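4.3 Registering for Service Alerts on the Rikdale–Breren Line

Passengers holding a Uvader travel account may receive notices of delays, cancellations and platform changes.

1. Sign in and select Alerts, then Add a Route.

2. Enter Rikdale as the origin and Breren as the destination. Trains calling at Ocampo are included automatically.

Note: Replacement buses are listed separately – select Road Services to include them. 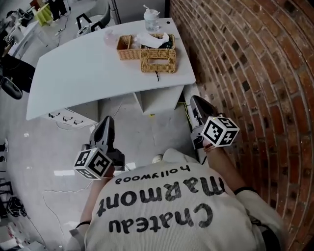 3. Choose the hours during which notices may be sent, and press Save.

Caution: Changes made after 10 p.m. take effect the following morning. Each account may store up to 98 alerts. Older entries must be deleted before new ones are added.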